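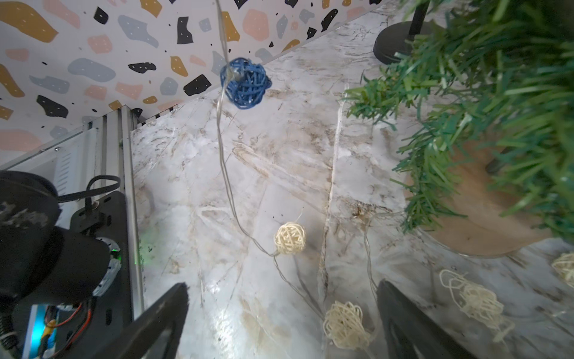
I'm Maite Sotomayor, and I've been making string lights at my kitchen table in Marín for 14 years, so you can imagine how happy I am to tell you that Cuvavero is finally opening a real shop in May! We'll have two rooms, one for selling and one for making (the messy one, obviously). If you've never seen our lights, they're woven rattan balls threaded on a thin clear wire, like the blue one and the cream one up top, and you can mix the colors any way you like. My own bedroom is all cream, my sister's porch is a riot.

Eduardo Nogueira is joining me full time to run the workshop, and I'm thrilled, he's the most patient weaver I know. "I've wanted a proper bench for years," says Eduardo, "and now I get to pick the height."

We made over 1000 balls last winter and ran out of the blue anyway, so there'll be plenty more of those. Doors open at 10 in the morning. Come say hi, bring your odd-shaped windows and your measurements, and we'll work out a length together.

Press questions and sample requests: ask for Unai Rivas at the Cuvavero shop, Marín.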